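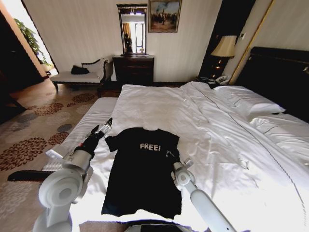
Trorley will run its spring clothing swap on Sat 7 April at the Grondavik Hall on Mill Street. Doors open at 10 a.m. and close at 3 p.m., and there is no entry fee. Everyday clothes are what move fastest, so a plain black T-shirt with "FREE!" across the chest is as welcome as a winter coat. Each visitor may bring up to 21 items. Clothes should be clean, with working zippers and no large stains. Underwear and swimwear cannot be accepted.

The February swap took in 813 items. Children's coats and work pants were gone by noon, and the organizers are asking for more of both.

"People don't need to bring something to take something," said Habibur Debnath, who manages the swap for Trorley. "If you need a coat, come and get a coat."

Drop-off in advance is available at the Dissanayake Laundromat during the 2 weeks before the event. Anything left at closing time goes to the Plilum thrift store. Parking is behind the hall, and the side entrance has a ramp. Strollers can be left in the lobby.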